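Stop replacing things that work

Nov 22, 2019

Third time this year somebody has told me to upgrade. Upgrade what? The kettle boils. The lamp lights up. I am not bored of my lamp.

We had a repair shop in Skoststead, Gerlach, on the hill behind the bus station. Closed in June. They would rewire pretty much anything for 19 dollars and tell you flat out if it wasn't worth doing. Now there's a phone store in there. Of course there is.

And the town's answer – drive to Nollow. An hour each way. For a plug. 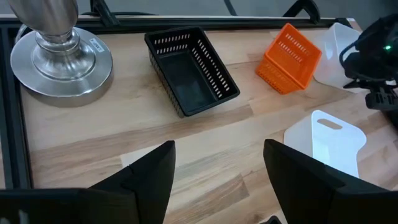 One reader wrote back after my last column that repair is a hobby for people with free afternoons, and that anyone on two jobs will buy the cheap new one every time and be right to. Fair. I've been that person. But the cheap new one lasts 2 years if you're lucky, then you buy it again, and again. Add it up over a working life and tell me who is saving money. Not the person on two jobs.

What bugs me most is the stuff made so you can't get in. Glued shut, odd screws, no parts list. I wrote to Skososow about a switch for a reading light and they offered me a discount on a new light. I didn't want a light. I wanted teh switch. 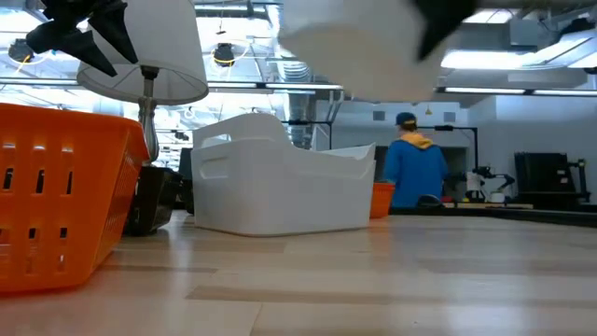

So make them sell the parts. Ten years, at a sane price, and print the number on the bottom where people can find it. Companies will say it costs too much. They said that about seat belts to.

And give a shop like Gerlach a break on the rent. The town found money for 4 new welcome signs, it can find some for that. I'd trade all the signs for one guy with a soldering iron.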